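Voder: one-arm spill and pour episodes

Voder is the tabletop set we recorded in March to test Juntunen, our method for learning from messy demos. And it works better than we dared hope! Trained on 341 clean episodes, the policy reached the target cup in 90 of 122 test runs. Adding the messy ones (liquid on the board, cups at odd angles) made it far steadier near the end of the motion, and we're still digging into why.

What you get
Head camera video, joint states, gripper state and a short text label per episode. About 1000 episodes in total.

Layout
flondale/clean
flondale/messy
flondale/test
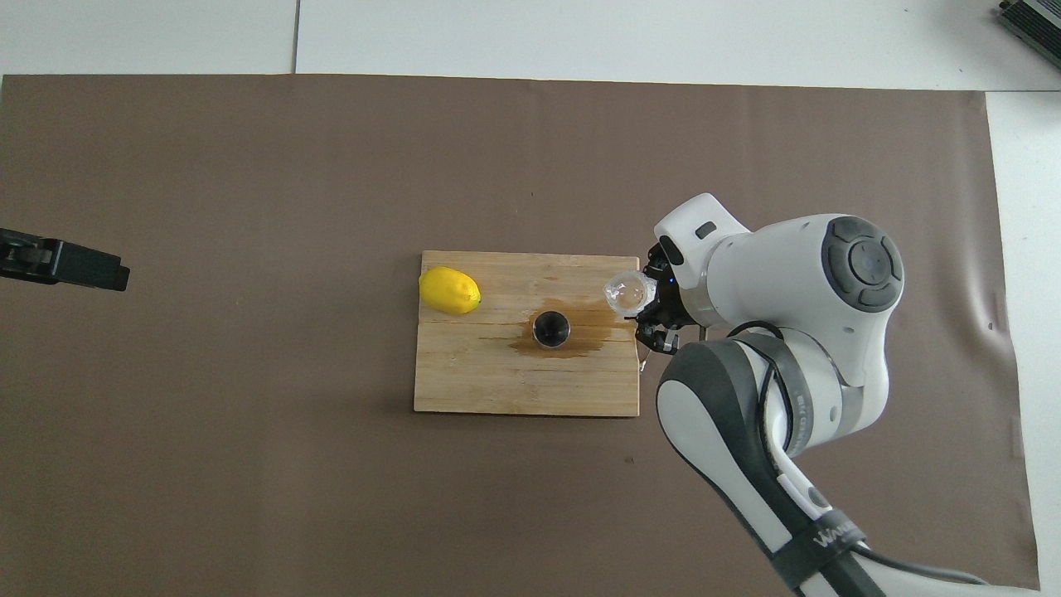
Labels in the messy folder were written by hand, so spelling varies. Please split by episode, never by single image, or your scores will look too good.

Questions and odd results are very welcome: write to Amr Soliman.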